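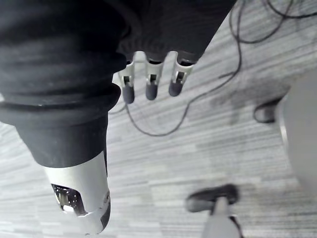

Trinidad Vidal reckons grey carpet tiles are the best thing to happen to Burkau's community rooms in years, and she told me so twice before nine this morning. I'm coming round to it! The streaky pattern runs on and on, and if one tile gets ruined you lift it and drop in another – no fuss. The order was 376 tiles from Torklow, with 38 kept back as spares. Rogério Brito wanted blue and still brings it up. The rooms open again in February, slippers welcome.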